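Our old Besel wagon finally passed 100,000 miles in August, and my husband said it is time to think about another car. I was not ready for this talk. I learned to drive in this car when I was 37, on the empty road behind Funthorpe.

So we went to try the Muvon. The seats are high and I can see everything.

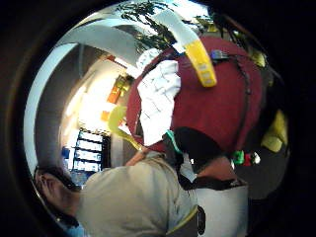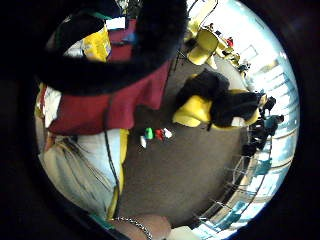
The dealer asked 1,000 dollars more than the price we saw online, for a "comfort package" I did not ask for. I said we must sleep on it. The steering also feels too light for me, like the wheels are far away. Next week we will try the small Liao with the manual gearbox. My husband wants automatic, so we are still discussing.

Lihua Zeng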